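The Little White Cabinet, and a Very Good Bottle of Lemon Tea

Nov 3, 2020

I have been promising a cabinet post since September and kept putting it off, partly through laziness and partly because I wanted to live with the thing for a while before going on about it. Well, I've lived with it and I love it! I open it when I don't need anything out of it. Sombat has caught me at this twice.

If you're new, we moved to the flat above the Tarkberg bakery in spring and the kitchen came with four hooks and a sink. Everything else we've had to add. For months the teas, the cold drinks waiting to go in the fridge, the good glasses and the bag of rice all lived in a stack of crates by the door, and whatever you wanted was always in the bottom one. I'd make a cup of tea and then have to rebuild the wall.

So I wanted a cupboard, but a small one, and white, with doors that open all the way. That last point was my only real demand. I grew up with a corner cupboard you had to reach into sideways like a vet, and I have never got over it. I looked in Heneck, where everything was either far too big or had glass fronts (no thank you, I know what my shelves look like by Thursday). Then I tried the second-hand hall behind the station and there was a cabinet with a drawer at the top and two plain doors below, and I paid for it before I'd measured anything. Please don't copy me in this. We did get it up the stairs.

The drawer has a dark metal bar handle, right in the middle, and it's the smartest bit of the whole cabinet. I was going to repaint the doors and then I saw how crisp the white looked next to that handle and put the brush away. Inside you get shelves in the same white, running the full width, and a back that goes dark grey in places. In the middle compartment the grey is a band across the upper part, with white underneath. I wasn't sure about the grey at first. Now I think it's what makes everything on the shelf look so good, especially anything with a bit of colour to it.

And speaking of colour, the lemon tea! Sombat Khunthong (husband, chief taster, finder of drinks) came home from Lapiņa, the little grocer on the hill, with a bag so heavy he'd had to stop and sit on a wall. He had gone in for noodles. I didn't ask how many bottles were in there and he didn't offer. They got the middle of the cabinet straight away, pushed in front of things that had been there longer and had better manners.

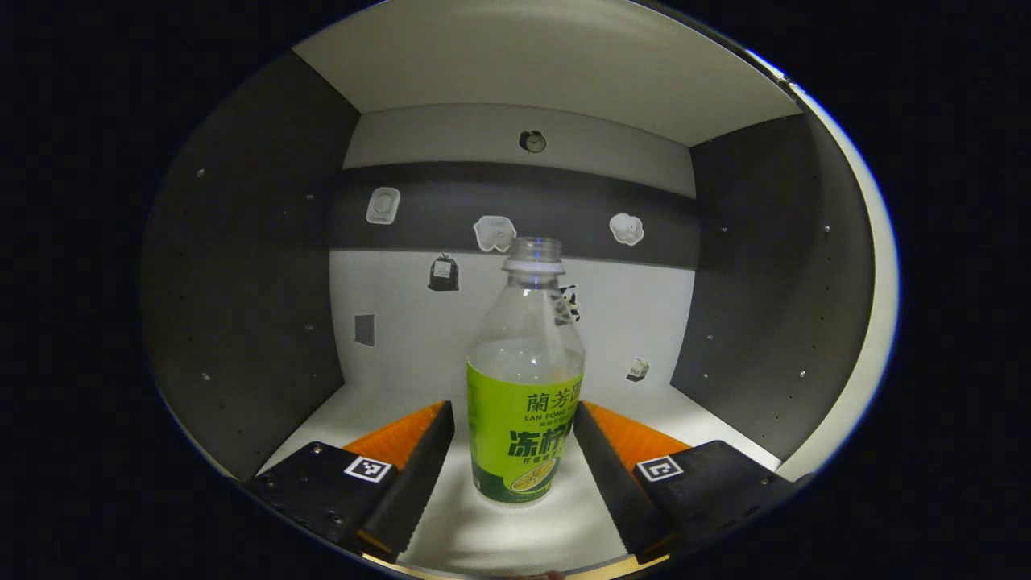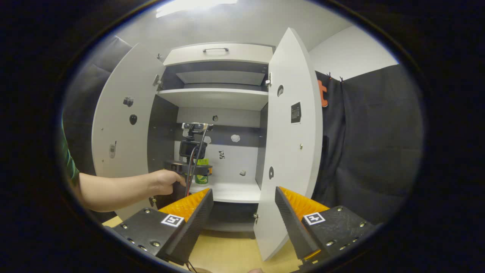

Vija Rebane
Writes, sorts and re-sorts everything on this blog

The label is lime green, properly bright, with 蘭芳園 across the top in dark green and LAN FONG YUEN in small white letters below. Then 冻柠茶, which is iced lemon tea, and near the bottom there's a sliced lemon. I think it's a lovely thing to have on a shelf. The bottle is see-through with a clear cap and ribbed sides, and I'm quite tempted to keep one for watering the windowsill basil, which has been getting its drinks out of a gravy jug.

How does it taste? Lemony first, then very much of tea, with that slightly dry edge that stops it feeling like pop. I like it from the fridge with nothing added. Sombat pours his over so much ice that I don't know where the tea goes. My sister had hers at room temperature, straight out of the cupboard, and said it was nice, and we have agreed not to discuss it.

Anyway, back to the shelves, because several of you wrote after the crate post asking how I'd divide things up once I had somewhere to put them. I changed my mind constantly, so take this as where we've got to and no further.

The top compartment is for flat things. There's a pale grey board in there resting against the back, and it took me far too long to realise that it's a perfectly good place for a board to be. I'd been keeping boards down the side of the cooker where they fell over every time a lorry went past. I slide trays in beside it on baking days as well, though never more than two or it becomes a fight to get one out.

The middle is the one at hand height, and it gets whatever we're excited about. That's the actual rule, if you can call it one. For a fortnight it was plum jam. In the summer it was going to be glasses, then I broke one putting it back and lost my nerve. Drinks work very well there because you can see the labels as soon as the doors are open, and nothing needs moving to reach anything else so long as you keep to one row. We don't always keep to one row.

The bottom is for heavy stuff. It has a dark inside and a white floor, and the white floor turns out to be a blessing because you can spot a spilt grain of rice from the other side of the room. I wipe it on Sundays with warm water and a drop of washing-up liquid. I did try a spray from Grorkitz that a neighbour gave me, but it smelled so strongly of pine that the tea bags started to taste of it, so that's gone under the bathroom sink.

There's a small round hole in the back panel too, up in the grey band. I've grown fond of it. Sombat would like to fill it. We'll see who gets there first.

The drawer, since somebody is bound to ask, is string, batteries, two tape measures and the takeaway menus. I've no plans to improve it.

One more thing about doors, as I know I'm not the only person who feels strongly. Having both of them swing right out means you can stand square in front and see the lot in one go, and it makes putting the shopping away feel like stocking a tiny shop. I line things up. I turn the labels to the front. I had 200 jobs to do last Saturday and I spent the best part of the morning moving bottles two inches to the left, and I would do it again tomorrow.

Next I want hooks on the inside of one door for tea towels, the stick-on sort so I don't have to drill. If you've used any that stay up in a steamy kitchen, tell me in the comments, because the last lot I bought came down in the night and frightened us both. And if you see the green lemon tea anywhere, do get one and put it in the fridge overnight. Lapiņa had plenty left when I went past yesterday, although Sombat has been up the hill again since then.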